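Search listings Keyword or town Go
Notices > Calls for participants > Sorting and handling

Egg sorters wanted for a packing trial, Ravstead room, Farnton

I have read a lot of claims about packing trays. One supplier says its clear tray is quicker to fill. Another says gaps are a matter of training. I don't believe either of them yet, and I would like people with ordinary hands to help me find out.

The job is plain. You move play eggs between a tray and a bowl, in the order on the sheet, and then tell us what annoyed you. If you think handling eggs all afternoon sounds restful, I doubt you will think so by the second hour.
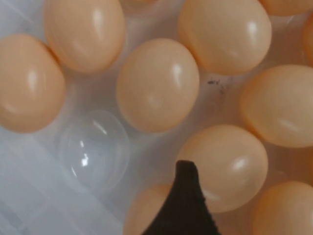 Peach-colored eggs, packed close. Their surface is smooth and glossy.

Pay is $177 for 2 sessions, paid after the second. There is no bonus for speed. I have seen what speed bonuses do to a trial and I won't run another one. We will ask you to complete 300 placements per session, 600 in all, and a session ends when you reach the number or when you have had enough.

You don't need packing experience. If you have it, say so, and please don't tell us it makes you typical. We want left-handed people in particular. The January round had hardly any, and the write-up still talked about "all users" -- a phrase I would like to see less of.
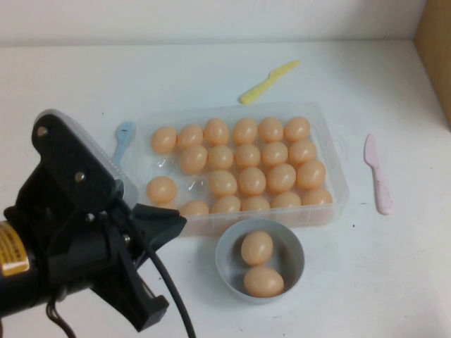

Sessions are done standing at a table. A stool is available if you ask when you apply. Gloves are optional, but pick one way and stick with it for both sessions, or your results are no use to us. Rings and bracelets come off. Phones stay in your bag.

People keep asking whether there is a right way to fill the tray. The Garkeo guide says there is and gives it four pages. I'm not convinced. Straight rows look good in a brochure, and whether they save anyone any trouble is the thing we are testing.
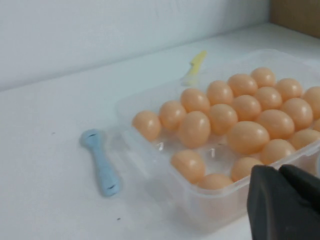 Posted by Said Ashour | May 19, 2022

Please don't apply if you work for Garkeo or Delacroix, or sell trays for anybody else. You must be 18 or over and able to attend both sessions. Half a set of results gets thrown out, and I would sooner leave a place unfilled.

To apply, write to the Ravstead front desk with your name, which hand you write with, and any jobs you have had that involved packing. Two or three lines will do. No cover letters -- I won't read them.

Related notices
Shelf labeling study, Farnton
Jar lid testers, evenings
Part-time packer, Delacroix
Carton folding trial (closed)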